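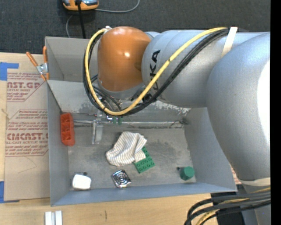 Casado sack another one

Mon 16 December

So Casado are looking for a coach again. Oana Husar was let go on Friday night, 84 days into a contract that was supposed to run three seasons, and the club's statement thanked her for her "energy and honesty." Read that however you like. The last coach got the same two words in October of last year.

The official reason is results. Casado have won twice since the break and sit one place above the drop. Fair enough, but look at who she had to pick from. The striker she asked for in the summer signed with Plivusik. The center back she didn't ask for arrived anyway, on the longest deal at the club, and has started four games.

Candela Zabala, the sporting director, told reporters on Saturday that the squad is "good enough for the top half." She has now said this about three squads in a row, and none of them finished there. At what point does somebody on the board ask her a question?

The names going around are the usual ones. The Gosico assistant is supposed to be interested, though his agent has been interested in every open job since spring. There's also talk of a caretaker until summer – cheap, quiet, and probably what the owners want.

Season ticket holders got an email asking for patience. It didn't mention the price going up to 618 for the main stand, or the 300 people who gave up their seats last year.

Away travel for Nuvodholm on Saturday is unchanged. The coach leaves from the north lot at 9, and there are still places if you want one. I'll be on it, expecting very little.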